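The Last Night of the Hilltop Signal

The transmitter at Ustia had been on the air for longer than I had been alive, and I was the one they sent up to switch it off. I suppose I was chosen for having the good truck and no family waiting at supper, though the letter from Prakeo put it more kindly than that and called me their senior broadcast engineer, a title I had never once heard spoken aloud.

The road up the hill is 4 miles of gravel, and I took it slowly that evening, with the radio off and the window down and the smell of June hay coming in. You could see the tower from every bend. When I was a girl my father used to park by the lower gate on summer nights, and we would watch its red lights blink while he told me that every ball game and every weather warning in the valley came out of the top of that thing, like water out of a fountain. I believed him completely, and after eight years of working on antennas I can't say he was far wrong.

Inside, the hut was just as warm as ever. The old Duvico cabinet hummed away in its corner with its door that never closed right, and beside it stood the new rack for the digital service, very slim and quiet, like a nephew at a funeral. My orders were to bring the new one up to full power at midnight and let the old one go. I had two hours to fill, so I made coffee and got down the station log.

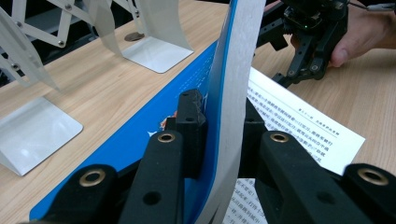

The log went back to the first night of broadcasting, and every engineer who ever sat in that hut had written in it. They were supposed to put down voltages and temperatures, and mostly they did, but it gets lonely on a hill, and other things crept in. One man recorded the arrival of each spring's swallows. Another had copied out his wife's recipe for plum dumplings, with a correction the following week about the sugar. On page 2622 I found a line in handwriting I knew from a great many birthday cards, and it said, "Brought the little one as far as the gate. She waved at the tower."

I had never known he worked a single shift up there. He repaired televisions in Khunthong, that was all he ever told us, and I sat holding that page until my coffee had gone cold and the clock over the door said five minutes to twelve.

Well, I did my job. I brought up the new signal and checked it, and then I put my hand on the old switch and kept it there a while before I pulled it down. The hum ran lower and lower and stopped. I wrote in the voltages and the temperature, and under them I wrote that the swallows were back, and then I drove down as far as the lower gate, got out, and waved.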